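The Filing Window

Aoi Takeda had until five o'clock to turn in her petition for the Brurkard town council. She needed 30 valid signatures and had 40. She sat in the clerk's hallway and went down the sheets with a pencil.

Thirteen of the names were from Dodeo Street. Most people there had signed to get her off the porch. One man had read the whole page first and asked what she planned to do about the bus.

"Get it back," she said.

"The last one said that too," he said, and signed.

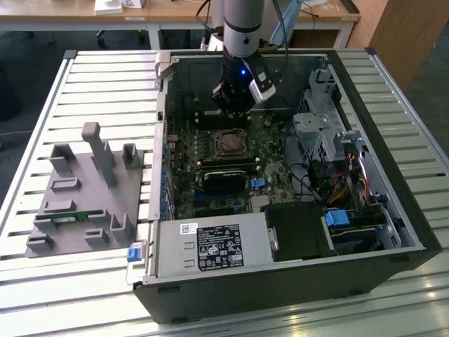 An open desktop tower on the worktable, with the arm over the motherboard.

The clerk took the sheets at 4:30 and checked them against the voter roll. She didn't talk while she did it. Aoi read the notices on the wall. There was one for the July budget hearing and one about dog licenses.

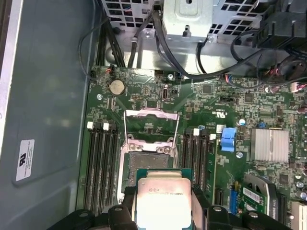
"You have two who live outside the line," the clerk said. "Oei Road is county past the bridge."

"I thought it was the creek."

"It was the creek before they moved it."

She drew a ruler line through both names and kept going. Then she found a woman who had signed twice, once with her middle initial.
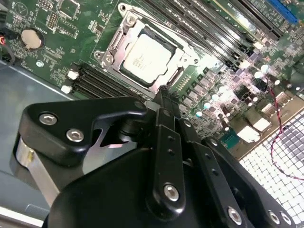
The processor in its socket, memory slots on both sides.

Councilman Brandt came in for his mail. He had held the seat for 15 years. He saw the sheets and knew what they were.

"You're the bus lady," he said.

"I'm running for your seat."

"I figured somebody would." He sorted through his envelopes and dropped one in the trash. "You been to the Clasico yet? They do a candidate breakfast. The eggs are bad, but go anyway."

He held the door for a man with a stroller and went out. The clerk stamped the top sheet and wrote the time next to the stamp.

"Thirty-seven," she said. "You're on."
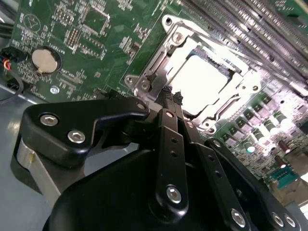 Part Two: The Breakfast

Aoi got to the Clasico before it opened and waited in her car with the heater on.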